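**To:** Trí Hồ, Kazemi Fund
**From:** Homa Nikzad, Faltell Preparedness Network
**Re:** Stellumlow Valley joint warning project, progress through Feb 22, 2026

Dear Trí,

I've been looking forward to writing this one. The last report was mostly about agreements waiting for signatures, and you were very patient with it. They are signed! The county emergency office, the water district, the hospital in Dullima and the school system now all work from the same warning list and the same set of draft messages, and we have run them against each other in an exercise that went much further than I thought we'd get this winter.

A quick reminder of where we started, in case you're passing this on to colleagues who haven't seen the earlier reports. Each agency in the valley had its own plan for a bad day, and most of those plans were good. They had been written separately, though, and they disagreed on small things that turn out large at two in the morning. The water district's plan told people to call the county. The county's plan told people to call the water district. The hospital had a fax number for both.

## What got done

**The shared contact list.** It holds 700 entries, covering on-call staff, nursing homes, dialysis patients who have signed up for direct calls, pharmacies, churches with generators, and radio operators. Every entry has been checked by a person on the phone. This took most of January and I'm very proud of the callers, who got hung up on a lot in the first week and rewrote their own opening line until it stopped happening. (The line that worked starts with the name of the agency the person already knows, and leaves us out of it entirely.)

**Message templates.** We planned to write one for every hazard in the county plan. After the first workshop we changed course and wrote them by what people need to do: stay in, leave, boil water, save power, pick up a child. There are 8 of them. They fit in a text message, they read well out loud, and the hazard name drops into a blank. The dispatchers liked this so much that they started using the boil-water one before we had formally handed it over, and that's fine by me.

**Signing authority.** For each template there is now a named role that can send it without waiting for anyone else, with a backup role behind it. The county attorney went through every line. It was slow and it was worth it, and I would like to do it earlier in the next valley.

**Radio fallback.** The handheld sets arrived and have been programmed. Coverage on the east ridge is poor, as everyone there told us it would be. We're looking at a relay on the old lookout, and the landowner has said yes in principle — the lease language is with the county now.
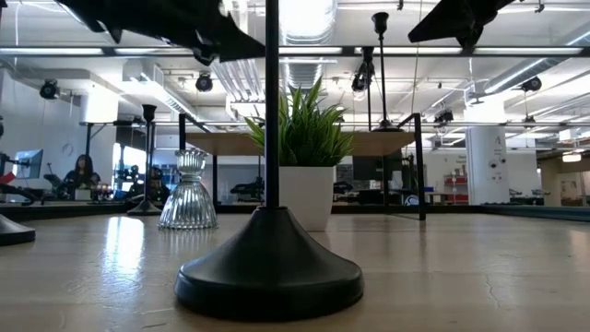 ## The February exercise

We used a scenario with no clear owner on purpose. A storm takes out power to the upper pumping station, a tanker is stuck on the state road, and a false post about contaminated water is going around. Is that a weather event, a utility failure, a transport problem or a rumor? Everyone in the room had a piece of it, and under the old plans each of them would have waited for one of the others to declare something.

What we saw:

- The first joint message went out 4 minutes after the pumping station call came in. The county's own target is longer than that, and the players cheered.
- The hospital asked for water status by radio and got a straight answer from the person who knew, without going through a switchboard.
- The schools were brought in late. The superintendent's office was on the list, but the template for picking up children needed an approval from a role that had been left unfilled after a retirement. It has been filled, and the backup is now checked monthly.
- The false post was handled well in English and badly in Spanish. The correction was translated word for word and came out stiff and odd, so it sounded less official than the rumor did. We have asked the parish newsletter editor in Dullima to write the Spanish versions from scratch, and the first drafts read beautifully.

I also want to mention the mood. At the debrief people stayed well past the end, drawing on the backs of the handouts, and two agencies that have not shared a planning document in my memory left with each other's binders under their arms.

## Trouble spots

The alerting software is still the weakest part. It can send to our list, and it does so fast, but the reports it gives afterward don't show which calls reached a person and which reached a machine. For the dialysis group that difference matters a great deal. The vendor says a fix is coming in the spring. Until then we pull the raw call log and sort it by hand, and it's dull work that I'd like to get away from.

We also underspent on travel and overspent on phone interpretation. The two nearly cancel out. I have attached the revised budget sheet and would welcome your okay to move the money across; no change to the total.

Recruitment for the east ridge has been slower than planned. Families out there are spread thin and many work nights. We have switched to visiting at shift change, with coffee, and that has already brought in more sign-ups than the two evening meetings did.

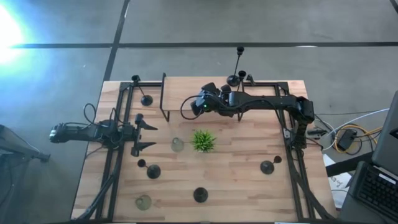 *Progress Report, Issue No. 4*

## Next steps

1. Finish the Spanish templates and test them with readers who had no part in writing them.
2. Settle the relay lease and get a set of coverage readings from the ridge, ideally before the trees leaf out.
3. Print the household card. We have budget for 600 copies in the first run, going to the homes below the upper dam. The draft is one side of a postcard, and we have fought hard to keep it to one side.
4. Run a short, unannounced drill with only the backup roles. The primary people have agreed to keep quiet, which may be the hardest part.
5. Start writing up the approach for the neighboring county, whose emergency planner came to watch the exercise and asked for everything we had.

On that last item, I'd love to talk with you about whether the Fund would be open to a small add-on. The neighboring county shares our river and our state road, and a storm won't stop at the line. They have their own list already, in good shape. What they lack is the signing authority piece, and the attorney's notes from our side would save them months. I can send a one-page outline whenever it's useful.

You asked last time how we would know if any of this lasts once the grant ends. The best sign I have so far is that the water district has written the monthly list check into a job description, on its own initiative and its own payroll. The hospital is considering the same. I'll report on both next time, along with the results of the backup drill.

Thank you again for the flexibility on the January deadline. It gave the callers the time they needed.

Warmly,
Homa Nikzad

Attachments: revised budget sheet; message templates (English, final; Spanish, draft); exercise debrief notes; household card draft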